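Jarov Arm Planner
Motion planning and grasp control for two-arm benches

Jarov Arm Planner runs two arms from one task list. It checks both paths against each other before either arm moves, and replans when a part is found away from its expected place.

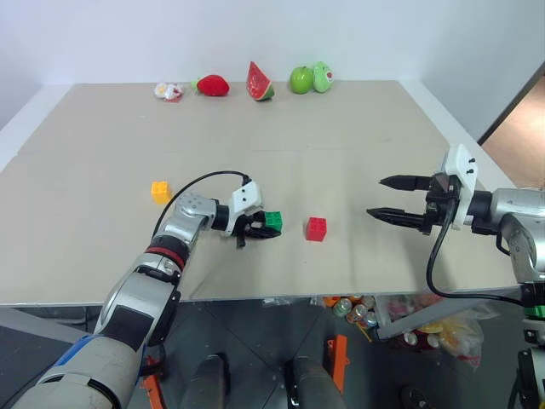

Each object gets a grasp record holding approach angle, finger opening and closing force. Records can be edited by hand or copied from a similar part. The library supplied has 54, mostly blocks, fruit and small packs.

The wrist view is read separately from the head view. If the two disagree on where a part sits, the arm holds and logs the difference.
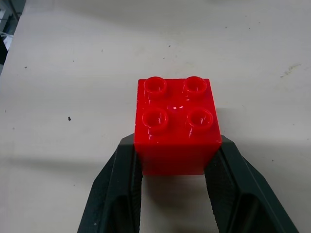

Logs keep the last 500 grasps and export as plain text. Setup notes are by Lenka Jurčo.
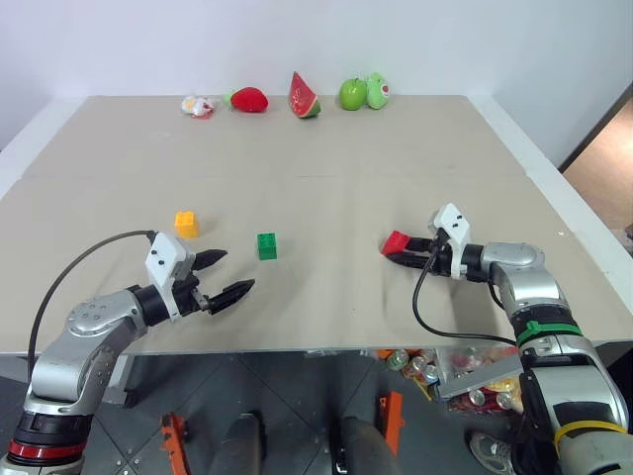 Red block in the right gripper, left gripper open.

Single bench licence: £1,260, with 18 months of updates.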